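Foseck returns centre moves to grey bins for sorting

Nolov has replaced the cardboard trays at its Foseck returns centre with rigid grey bins. The change took effect on Monday and covers all 4 sorting lines.

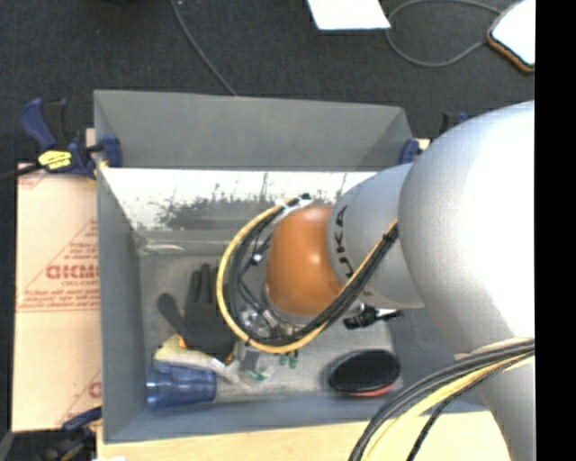
According to Geagea, which supplies the packing benches on the same site, high-sided bins lose fewer small items over the rim than trays do, but they are slower to empty by hand and need more floor space when stacked. The firm had argued for a lower wall on the lines that handle mostly flat goods.

Nolov kept one bin pattern for every line. A single size means that any bin can be moved to any station without changing the stops on the bench, and spares can be held in one place. The centre has taken delivery of 450 bins, including those kept back as replacements.

The cardboard trays had been in use since the site opened. They were cheap to replace but softened at the corners, and items with sharp edges cut through the base. Torn trays were taken out at the end of each shift and flattened for recycling.

Scuffing of the floor and inner walls is treated as normal wear under the new rules. Bins are to be withdrawn only for cracks, a bent rim or a base that no longer sits level. Checks will be made every 3 weeks, with the bins emptied and wiped out beforehand. Labels go on the outside only, as glue left on the inner walls picks up dust and loose packing tape.

Goods returned under the Lenia household range will be the first to go through the new bins on all lines. Larger items, including lamps and boxed shelving, will still be handled on pallets in the loading area.

Nolov will review the bins after 6 months. The review will cover breakages, sorting times and the amount of floor space taken up by empty stacks.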